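Subject: Re: [lowend] Old Trivon cab for sale, and strings for the Kidville show
To: lowend list

On an evening in May, a list member wrote:

> Hi all, longtime reader, not much of a poster. I've been asked to
> fill in on bass for a reggae-ish band playing the Kidville
> street fair. I come from country and church music, so I play a lot
> of roots and fifths and I'm comfortable there. The bandleader says
> my notes are right but it "doesn't sit." Is this strings, amp, or
> me? I have roundwounds on a four-string and a little 200 watt
> combo. Also, is 200 watts enough outdoors?
>
> Thanks for any pointers.

Welcome out of the shadows! I'm glad you wrote, and I hope you'll post more often, as this list has been mostly amp sales since winter (I'm guilty too, see the end).

I went through the very same thing when I left the dance band in Tostham and took up with a group that played mostly slow island-style grooves. I had the notes down cold and I still sounded like a polka. The drummer was very kind and let me stew over it for a couple of rehearsals before he said a word. What he told me was to listen to where I was letting go of the notes. I had always thought about where they started and I'd let them ring until the next one came along, which is fine in church, where everybody is happy for the bass to fill up the room. In this music the hole after the note matters just as much. Try playing along to a record you love and lift your fretting hand a bit early, then a bit earlier than that, until it feels almost rude. Record yourself on your phone and listen the next morning with your coffee, when you're feeling generous.

As for strings, I'd put on flats. Roundwounds can be made to work with the tone rolled all the way down and your plucking hand up near the neck, and if money is tight do that first. But flats take off that zing and leave you the thump, and they're easier on the fingers through a long afternoon. Put them on a good week ahead so they can settle. I once changed mine in the parking lot and spent the whole first set tuning.

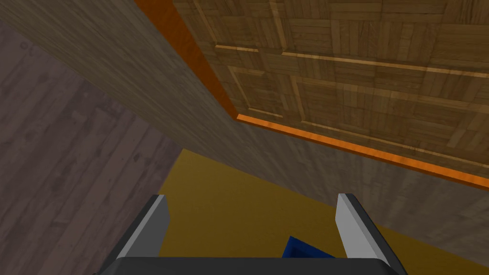

Gripper open, blue object partly hidden.

Now the amp. Outdoors the low end just walks away from you, with no walls to send it back. If the fair has a PA and somebody running it, your 200 watt combo is plenty as a monitor for yourself, and you can send a line to the board and stop worrying. If there's no PA support for the bass, I would borrow something bigger. I use an 800 watt Eichhorn head for outdoor jobs and I don't believe I've ever had it past halfway, but it's a comfort to have it there. Ask the bandleader which it is before you haul anything. And bring a longer cord than you think you need, plus clothespins for your charts, because the wind on that main street is something fierce by four o'clock.

One more thing and then I'll let you go. Don't give up your roots and fifths. Plenty of the lines I love best are only 2 notes and a rest, played the same way all night long by somebody who meant it. You probably have more of this in your hands already than you think, coming from country.

To the person who asked off-list about my Trivon cab: yes, I still have it. I'm asking 700 with the cover, and I'd take a bit less from someone on the list who'll play it. It has a scuff on one corner from my basement stairs and the casters squeak, but the speakers are fine. You'd have to come get it, I'm afraid, as my back has retired from that line of work. Evenings after six are best.

Do let us all know how the fair goes, and what you end up doing about the strings!

Warmly,
your friend on the low end in Tostham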